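TEX 111 Knit Structures
Handout 12: Seamless garments and zoned knits
Instructor: Tamara Pascu
Lab: Rok Halilović

Read this before lab. Bring the stitch chart from last time and a hand lens.

1. Cut-and-sew vs. seamless
A cut-and-sew top starts as flat fabric. Panels are cut out and joined at the sides, shoulders and armholes. A seamless top is knit as a tube on a circular machine with a cylinder close to the size of the body. "Seamless" is a trade word. Most of these tops still have a seam where the sleeve meets the body, and many have one at the neck.

2. Zones
The machine can change stitch from one needle to the next, so one tube can hold several structures:
Plain jersey: the ground in most tops.
Rib or mock rib: more stretch across the width. Common at hems and cuffs.
Tuck stitch: thicker, raised texture.
Mesh: small open holes made by transferring or missing stitches. Placed where air flow is wanted.
Float (miss) stitch: yarn passes behind the needle. Less stretch, and a long float can snag.

3. Reading a garment
Start at the hem and work up. Find where one structure stops and the next begins, and mark each change on the outline sheet. Stretch the fabric both ways in every zone and write down which way gives more. Turn the garment inside out before you decide between tuck and miss, as the back shows floats clearly. 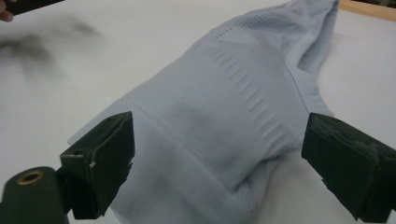
Fig. 1. Pale blue knit top, unfolded hem at lower left. Note the band of small holes and the ladder-like ribbed strip below it.

4. For lab
Work in pairs. Each pair gets one top and fills in one outline sheet. Lay the garment flat for the outline, then bunch it by hand and see which zones hold a fold. Do not pull loose yarn ends. Sheets go to Rok at the end of lab.

Reading: course pack, section on circular machines. Skip the part on gauge conversion for now.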